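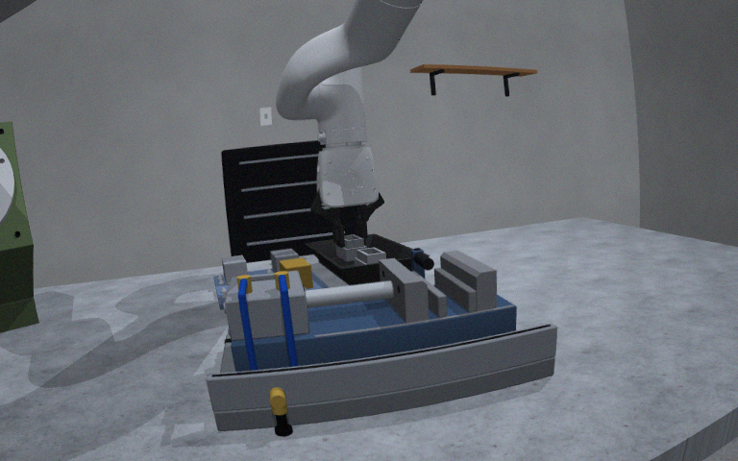

The Inden foundry in Lumby opens its doors to the public once a year, in February, when the order book is quiet and the furnaces run on a single shift. Tours leave from the front office from 9 in the morning and take 70 minutes. I joined the second one of the day, in a group made up mostly of retired tradespeople and a couple of families.

Inden makes cast-iron parts for old wood stoves: grates, door frames, hinge pins, damper plates. It also does a line of garden drain covers for municipalities, which pays for most of the building. The stove parts are what people come to see. If you own a stove from a maker that closed decades ago, this is one of the few places left that will pour you a new grate from your broken one.

You sign a waiver and get safety glasses and a pair of steel toe caps that strap over your own shoes. The caps are awkward on stairs. Wear boots with a flat sole if you have them.

The tour starts in the pattern store, a long unheated room with shelving up both sides. Patterns are the full-size models used to press the shape into the sand. Most are pine, painted red or black, and the older ones have been repaired so often that there is more filler than wood in the corners. Each one has a number stamped on a brass tag. The guide took down a pattern for a firebox door and passed it around. It was lighter than I expected and slightly larger than the finished door, to allow for the iron shrinking as it cools.

From there you go through to the moulding floor. The sand is dark and damp and smells faintly of oil. Two moulders were working while we watched, one on drain covers and one on a small batch of hinges. The hinge job was the better one to watch. The sand is rammed into the bottom half of the box, the box is turned over, the pattern is dusted with parting powder and the top half is rammed on. Then the halves are lifted apart, the pattern is drawn out with a spike and a few taps, and the box is closed again. The moulder made it look easy. One of the kids asked what happens when the sand breaks, and was told it goes back in the heap and you start over.

The pour itself is done at 11, and you see it from behind a yellow rail at the far end of the building. The heat reaches you there all the same. The ladle comes along an overhead track and fills each box in a few seconds. There is less noise than you would think — a hiss, some popping, and the track squeaking. After that the boxes are left alone until the afternoon, so you don't see anything come out of the sand. A tray of castings from an earlier pour is set out instead, with the runners still attached, and you can pick them up.

The last stop is the grinding and fitting shop, where the runners come off and the parts are checked against the customer's old piece. I would have liked longer here. A stove from Truvdale was in for a full set of internals, and its panels were laid out on a bench with chalk marks showing where each had cracked. The fitter said the usual cause is overfiring with the ash door open, and that the second most usual is somebody dropping it on moving day.

Coffee was served in the lunchroom afterward, with doughnuts from the Dmytriv bakery down the road. The bakery is worth a stop on its own. It closes at 2 and the poppyseed loaf was gone by the time I got there.

A few practical notes. The tour costs $4, cash only, and children under eight aren't allowed past the pattern store. Parking is on the gravel lot across the street, which was icy at the entrance. There is one washroom and it is upstairs. Photos are fine everywhere except the fitting shop, where some of the work belongs to customers who haven't agreed to it.

If you want a part made, bring the broken one with you, all the pieces if possible. They will look at it at the front counter and give you a price on the spot. I brought a cracked damper plate from our stove at the cabin and was quoted $49, with a wait of five weeks. I left it with them.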